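Counting Nests at Butwood Marsh: Notes on the Second Season

The second season of nest monitoring at Butwood Marsh closed in July, and the records have now been checked and entered.

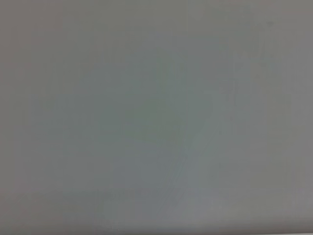 Olanrewaju Ugwu wrote after the first report that a nest count alone says little about whether a colony is holding its own, and asked why fledging success had been left out. The objection was a fair one. In the first season the marsh was visited too seldom to follow individual nests, and any fledging figure would have been a guess.

This year the visits were made every six days from April onward, always before 9 a.m. and never in rain. The count covered the reed beds on the north side and the gravel bar near the Pernia culvert. A total of 162 tern nests were recorded, of which 58 produced at least one fledged chick. Flooding in May accounted for most of the losses on the gravel bar, where the water stood over the lower markers for two days. Losses in the reeds are harder to assign. Tracks of mink were found twice, but no nest was seen being taken.

Suleiman Ojo has suggested raising part of the bar by some 30 centimeters before next spring. The proposal has merit, although gravel brought in from elsewhere may carry seed, and the bar is used by the terns precisely where it is bare. A small trial section at the upstream end would be the cautious course — the landowner has been asked for permission and has not yet replied.

Readers who keep their own records for the marsh are invited to send them in by the end of October. Entries should give the time of the visit, the water level at the culvert post and the observer's position. Sightings of banded birds are especially welcome, even where only part of the code could be read.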